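**Cahier d'atelier, 1 juillet 2026**
Rangement des couverts, suite. Rédigé par Ilir, relu par Gil-soo Joo.

Repris ce matin là où Thirumalai s'était arrêté. Il avait laissé les bacs empilés sur l'étagère du fond avec un mot : « trop profonds, on ne voit pas ce qu'on prend ». C'était l'ancien jeu, celui de Stovville. Je les ai mis de côté pour les vis et les chutes. On passe aux bacs bas, jaune, vert et rouge, qu'on garde jusqu'en août.

**Principe retenu**

- jaune : baguettes
- vert : fourchettes, et les couteaux quand il y en a
- rouge : cuillères

Getachew aurait préféré un quatrième bac pour les couteaux. Essayé avant midi : la rangée devient trop longue et il faut tendre le bras pour atteindre le dernier. On reste à 3. Si le lot de couteaux Plurivcombe arrive, on en reparlera.

**Essais de disposition**

Premier essai avec les bacs espacés d'une largeur de main. Les manches posés en travers finissent par tomber dans l'intervalle, et on passe son temps à les repêcher. Deuxième essai, bacs serrés les uns contre les autres : mieux. Ils glissent encore un peu quand on dépose une cuillère contre une paroi, et au bout d'un moment la rangée prend du biais. Je l'avais alignée au réglet en début de séance. Ebise propose de la pâte adhésive dessous. Je n'en veux pas tant que la position n'est pas fixée, les restes de pâte sur le plateau blanc sont pénibles à enlever (voir ce qu'il a fallu gratter au printemps).

Dans les bacs, tout se pose en diagonale. Les manches sont trop longs pour tenir à plat dans l'autre sens, sauf à les faire dépasser. Je n'ai pas cherché à corriger. Pour les baguettes, la diagonale a un avantage : elles restent parallèles et on repère les couleurs d'un coup d'œil. Pour les fourchettes, c'est moins net, les dents s'accrochent entre elles si on en met trop.

**Couverts**

Le lot coloré vient de chez Vellow, référence 772. Finition brillante, ça glisse plus que l'inox brut. Les teintes changent beaucoup selon l'éclairage, au point que Gil-soo et moi n'avons pas noté la même couleur pour le même couvert sur nos deux fiches. Proposition : sur les fiches, on écrit d'abord le type (fourchette, cuillère, couteau), la couleur ensuite, et on ne discute pas violet contre pourpre.

Même problème pour distinguer un couteau d'une fourchette quand on ne voit bien que le manche. Dans le doute, on sort la pièce du bac et on regarde l'autre bout. C'est bête mais j'ai dû refaire une fiche entière pour ça.

Baguettes : les blanches vont ensemble. Les orange et les vertes sont mélangées dans la boîte de réserve, à retrier. Ebise a commencé, elle en est à la moitié.

**Temps**

Chronométré une seule fois, à la main, tri complet depuis le tas : 54 secondes. À refaire avant d'en tirer quoi que ce soit. Getachew fait plus vite que moi mais il pose les cuillères tête-bêche, ce qui oblige à les reprendre ensuite. Consigne pour tout le monde : cuillerons vers le fond, manches vers soi.

**Plateau**

Les bacs restent au bord du fond, tout le devant sert au tri. J'avais essayé l'inverse, bacs devant et tas derrière, et on passait sans cesse au-dessus des bacs avec un couvert à la main. Rien d'autre à poser là : ni crayon, ni chiffon, ni gobelet. Les fiches vont sur la desserte.

Bacs bas, disposition serrée : 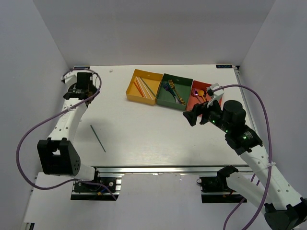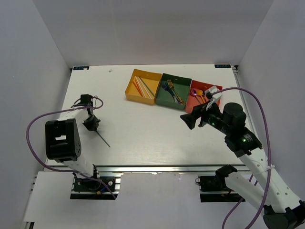
Reste la question des baguettes qui s'égarent sur le plateau. Elles roulent dès qu'on les lâche un peu haut. Thirumalai suggère un tapis fin, Kahsay en vend au mètre. Je préfère d'abord voir si on peut régler ça en les posant plus bas, le tapis changerait aussi la manière dont les bacs glissent et on ne saurait plus à quoi attribuer le résultat.

Nettoyage : eau tiède et savon pour les couverts, pas d'éponge abrasive sur la finition colorée. J'ai rayé un manche la dernière fois, il est dans le tiroir du bas avec une étiquette. Pour les bacs, chiffon humide, et les sécher avant de les remettre, sinon ils collent au plateau et l'essai suivant est faussé.

**À faire**

- [ ] finir de retrier la réserve de baguettes (Ebise)
- [ ] refaire le chronométrage, 6 passages, même personne (Getachew)
- [ ] demander à Plurivcombe où en sont les couteaux (Gil-soo)
- [ ] repérer l'emplacement des bacs au crayon sur le plateau, traits légers (moi)
- [ ] vider l'étagère du fond, les anciens bacs prennent toute la place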